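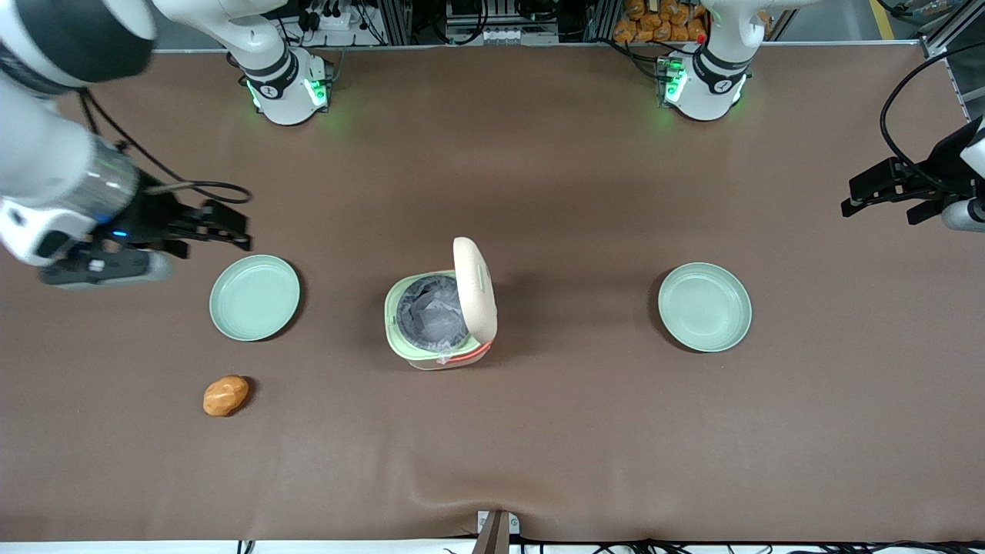 1. Background and Scope

Food scraps in the Irnville student kitchens are scraped from plates by hand into whatever container is nearest. In most kitchens that is a tall floor bin shared by a whole corridor. Scraps end up on the rim, on the floor and in the sink strainer. This report covers the tabletop part of the project: a small lidded bin set on the table between the plates, so that clearing can be done without carrying plates across the room.

The work was carried out for the course in household product design. Marin Yordanov wrote sections 1 to 3 and kept the test log. The floor bin comparison is reported separately by the Votska group and is not repeated.

2. Equipment

The bin is a light green square body with a hinged cream lid. A dark gray plastic bag serves as liner. The plates are round, shallow and pale green, with a raised rim. The table has a brown top.

The raised rim matters for the procedure. A flat plate can be scraped in any direction, but a rimmed plate has to be tilted before the scraps will pass over the edge. Early trials with level plates left a ring of crumbs inside the rim and were dropped from the results.

Test scraps were bread crusts, cooked rice and apple peel, weighed on a Zisach kitchen scale with a capacity of 3000 grams.

3. Procedure

3.1 Open the lid fully. A lid left halfway tends to fall back when the liner is moved.

3.2 Fit the liner. Push the bottom of the bag into the corners of the body and fold the top edge outward over the rim. Excess bag should hang on the outside.

3.3 Place one plate on each side of the bin. Both plates should be within reach without moving the bin.

3.4 Lift the first plate, tilt it over the opening and scrape toward the center of the bag. Return the plate to its side of the table. Repeat with the second plate.

3.5 Close the lid. Collect and weigh anything that landed on the table.

Each pair of plates counted as one trial. We ran 18 trials with the liner folded on all sides and the same number with the liner only dropped in.

4. Results

With the folded liner, spillage was more than 5 grams in two trials, both with rice. With the dropped-in liner the bag slid down under the weight of the scraps in most trials, and peel stuck to the bare rim. Wiping the rim took longer than scraping both plates.

The side on which the lid stands also had an effect. A plate brought in from the lid side has to pass over or around the upright lid, and the tilt then starts higher above the opening. Most of the bread crumbs found on the table came from this side – crusts bounced on the lid edge. Turning the bin so that the lid faces away from both plates removed the problem in the few trials where we tried it, but these were not enough to report as a separate series.

5. Open Points

The Meléndez liners used in September were a looser fit and have not been retested. Wet scraps such as soup vegetables were left out of all series. A clip for the front edge of the liner has been sketched but not built.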